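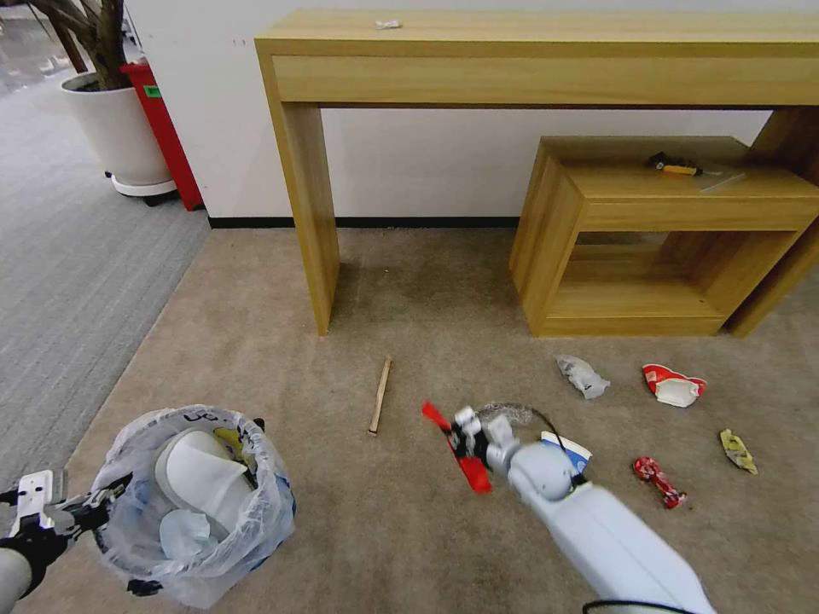 Surely the more demonstrations you record, the better the thing gets, was the remark put to us at the halfway review, and it deserves a proper answer. We had written more or less the same sentence in our own proposal. After a term of collecting demonstrations in the Aaltonen building we are less sure of it, and most of this report is about why.

Background

The project was set by the robotics group at Hunelley. The brief asked us to collect demonstrations of a household tidying job, picking litter up off a carpet and putting it in a bin, and to find out whether a small set recorded by students could improve a policy already trained on a larger one. The larger set was Famamix, of which we were given a 4,000-episode portion covering several household jobs. The robot was a two-armed Canduvero, driven by one of us from a control station in the next bay.

Our proposal promised "a diverse and high-quality collection". We would now strike out both adjectives, or at least say what we meant by them.

How the recordings were made

Each recording began with litter on the carpet. The operator chose the order. In general the left arm looked after the bin and the right arm did the picking, but we let people put the bin down on the floor when they found that easier. This was a mistake in the protocol. Holding the bin and leaving it on the floor are two different ways of doing the job, and we mixed them without writing down which was which until it was too late to label them without watching everything again.

We recorded 72 demonstrations and threw out 19. The reasons for throwing one out were: the operator gave up, an arm hit furniture, the recording stopped early, or the item fell from the hand and rolled somewhere the operator could not get at it. We argued for some time over the last of these. A dropped item followed by a recovery is possibly the most useful thing a learner can see, and by rejecting the failed recoveries we may also have taught ourselves to reject the messy successful ones. Two of us marked the same recordings separately and did not agree on which to keep. We settled it by talking it through, which is not a method anyone could repeat from reading this.

What we noticed about the litter

Crumpled wrappers were the easy case. They have a high point, and the fingers can come down over it. Flat pieces and thin ones were much harder, and operators got round this in a way we did not foresee: they left them till last, and then quite often ended the recording with one still on the floor and called it done. Our instructions said "tidy the area". They did not say what tidy meant. A policy trained on these recordings has every reason to think that a thin stick on a carpet is part of the carpet. 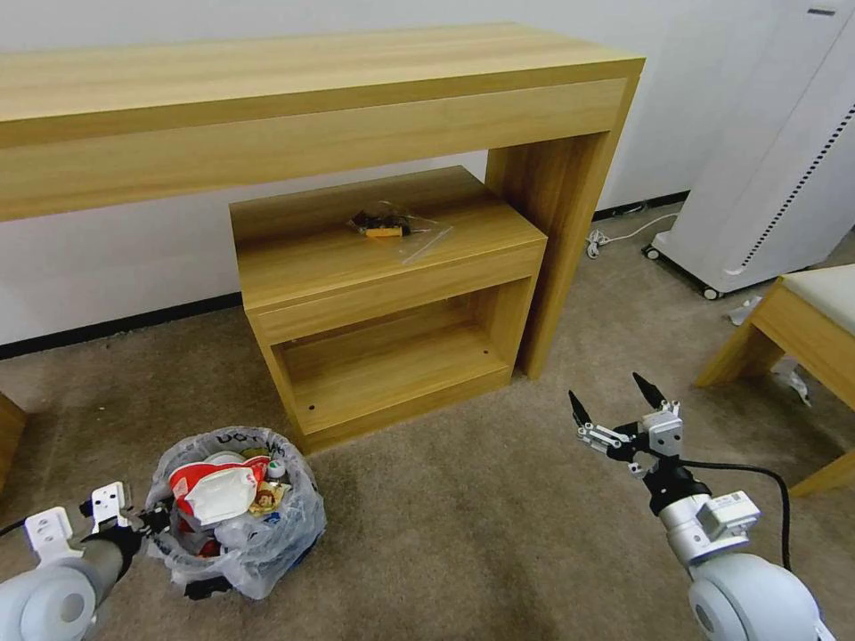
The state of the bin matters more than we allowed for as well. In an empty one, anything let go over the rim goes in. In a full one, the last item has to be placed with some care, or pushed down, and hardly any of our operators did the pushing. We emptied the bin when it occurred to somebody, usually at the start of a session, so the late recordings in any session have a fuller bin and a more tired operator. We cannot separate the two. If the policy does worse with a full bin we will not be able to say whether it has learned a hard situation badly or learned a tired person well.

The furniture never changed. Every recording has the same pale carpet, the same console table with the smaller piece tucked under it, and the same white wall. We had planned to move to a second room in August but the booking fell through. The proposal's word "diverse" therefore refers to the litter and to where we dropped it, and even that is doubtful. People scatter rubbish in a way they think looks random, and it tends to land in front of them.

Results

We compared the policy trained on the Famamix portion alone with the same policy after further training on our recordings. Each was given the same starting layouts, 29 in all. The version with our data picked up more of the wrappers and did no better on flat or thin items. It also acquired a habit the first version did not have, a pause above each item before closing the fingers. We traced this to one operator's driving style. That person had made nearly half of the recordings, mainly by being free in the afternoons.

It would be easy to present the wrapper result as a success. We do not think it supports much. All of the test layouts were in the room where the recordings were made, and they were set out by the same people. An improvement there may mean that the policy has learned to pick up litter – or that it has learned our room. We ran no test that could tell the two apart.

What we would do differently

Write the end condition down before the first recording, in terms of what is left on the floor. Decide whether the bin is held or stands on the carpet, or record both and label them at the time. Cap the share any one operator can contribute. Set the layouts from a list drawn up beforehand by someone outside the team. Keep the rejected recordings with the reason attached, and try training with some of them put back in.

None of this would have cost much. The label sheet alone would have been an hour's work in the first week, and going back through the recordings for bin position took us most of a fortnight.

On the reviewer's point: we would accept that more demonstrations help if they differ from the ones already there. Ours mostly did not, and doubling them would mainly have given us more afternoons from the same operator. The rejected recordings are stored on the group drive beside the kept ones, with a note of the reason where we had written one down.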